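# Ribbed plastic fingers or soft pads for thin wire parts?

**Renzo Gentile** 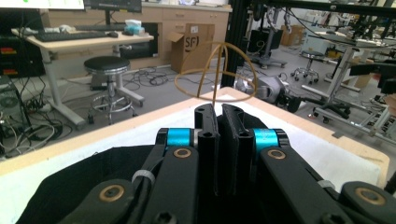 I've been going back and forth on fingertips for two weeks and I don't trust anything I've read so far, so I'm asking people who have done it.

The setup is a hand-held parallel gripper with a camera on it, two fingers, the stiff ribbed black plastic ones. I bought the Fusto set because everybody in the group buy was getting them. The test objects are mostly boring (cups, blocks, a sponge), but the one that matters to me is a ball made of thin bent wire. It's a good object for finding out what a gripper can't do. You get a thin rod where the fingers want a flat face, and most of what's between the rods is air.

Pelell sells a soft pad that goes over a stiff finger, and their page says it "adapts to any geometry." Sure it does. The video shows it picking up a tennis ball and a banana. My oven mitt can pick up a banana.

I ran 297 pickups on the wire ball with the plain fingers and got 258 good ones, where good means lifted, carried across the table and set down without the ball rotating in the grip. Nearly all the bad ones were rotation. It hardly ever dropped.

Has anyone compared pads and bare plastic on wire, with numbers? And did the pads mess up your camera view? Mine already sees plenty of finger and I don't want to give up more of it.

---

**Su-bin Hyun**

I have the Pelell pads and also a pair from Farina, which cost less and feel like the same rubber to me. I can't give you a clean comparison because I changed the camera mount halfway through, so take this as one person's experience.

Pads did help with rotation on thin stuff. The wire sinks in a little and you get contact on more than one line. What I didn't like was letting go. The rubber hangs on to a light object for a moment after you open, and a wire ball is light, so it gets tugged sideways just as you're setting it down. By your definition I'd call that a failed placement, and the vendor would call it a success because the thing was off the table.

They also wear. I had a groove in one pad after almost 300 grasps, and after that the wire always wanted to go into the groove. Great if you like the groove. Terrible if you're trying to compare one day with the next.

On the camera: yes, they're thicker, and the part you lose is right around the tips. I'd close the gripper on nothing, save a picture, put the pads on and do it again before you record anything you care about.

Before spending money I'd check for play in the linkage. Hold one finger still and wiggle the other. If there's slop at the pivots, no rubber will fix your rotation. Also try grabbing where two wires cross, if your ball has a spot like that. You may be measuring where you grab more than what you grab with.

---

**bremico_user**

pads are a waste, just squeeze harder. been running a Bremico arm on bare fingers and never had a problem

---

**Renzo Gentile**

Thanks Su-bin. I wasn't recording where on the ball I grabbed, which makes my own number worth less than I thought. I'll redo the plain fingers with a fixed grab point first and then order one set, probably the Farina.

Squeezing harder on thin wire bends the wire. Then I'm testing a different object.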